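3.2 The bathroom: surfaces, handles and things that hang

I expected the kitchen to be the hard room in this study, and then I got to the bathrooms. We looked at 11 of them across the Jernby and Flitutow housing, and I want to spend this section on one, the small bathroom in unit 2 at Zandach (Figure 4), since it has a bit of everything I came to care about.

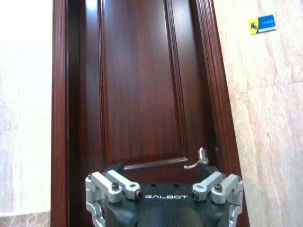
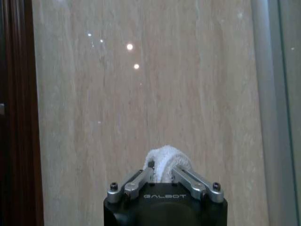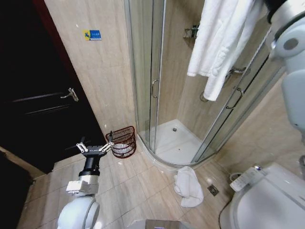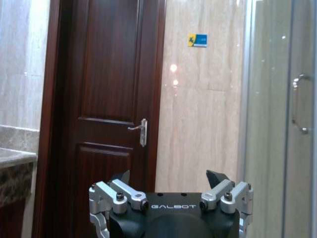

Figure 4. Bathroom, unit 2, Zandach. First and fourth: dark reddish-brown wooden door. Second: white terry cloth in front of the polished beige wall. Third: wide view with the curved glass shower enclosure and the white bathrobe.

Let me start with the shiny stuff, because there's a lot of it. The varnished wood throws back bright highlights, and so does the lever handle. The wall is glossy too. When I coded surfaces for the whole set (1,823 entries, and yes, I did them all myself), I used two finish codes at first, matte and gloss, and I kept wanting a third for rooms like this one where gloss sits right next to gloss. I never added it. It would have meant recoding the Jernby units, and I just didn't have another April in me!

What I like best in this room, though, is the bathrobe. It hangs over the top of the shower enclosure in heavy folds, reaching down to about the height of the right door handle. In our scheme that counts as "improvised hanging" - a textile on something that wasn't built as a rail or a hook. Kneževič, the coding sheet we borrowed from, lumps this in with clutter. I disagree pretty strongly. A robe over the enclosure is within easy reach of anyone stepping out, and I'd call that storage (my own robe lives in much the same spot, so I may be biased).

The enclosure itself was fun to code. It's a quarter-round with curved sliding doors, and each door has its own upright handle, so I gave it two grip points. The room door has a lever, coded separately. Small terry pieces like the white cloth went under "loose textiles" and were kept apart from robes, mostly because they get moved around so much more in daily use - a point I'll come back to in 3.4 when I talk about wiping and folding.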